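Slide 4: refill pouches

Say who we are: Wallby, stock room side. Talk is on storing soft packs, 2 parts, questions after.

Pouches don't stack. Ours come in 300 and 400 ml and both slump on a shelf. Lay them flat on a table first and check the top seal.
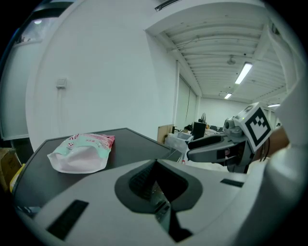 Then sort by size. Bins for the small ones, boxes for the large. Mention the Skellano trial in May, keep it short.

Next slide. Floor space: bins and boxes to the wall, bags on the other side, cables out of the walkway.

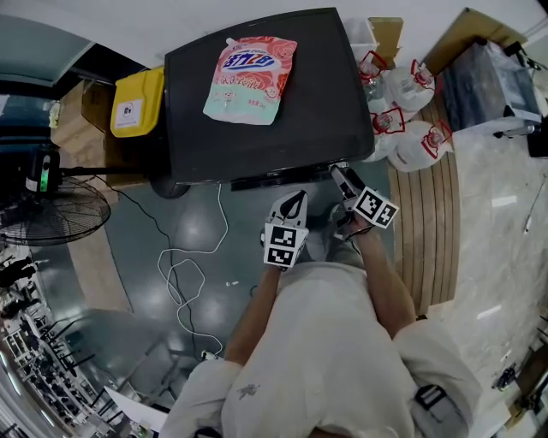 Detergent pouch with spout cap, yellow bin and boxes to the left

Ask who uses crates. Pause for answers.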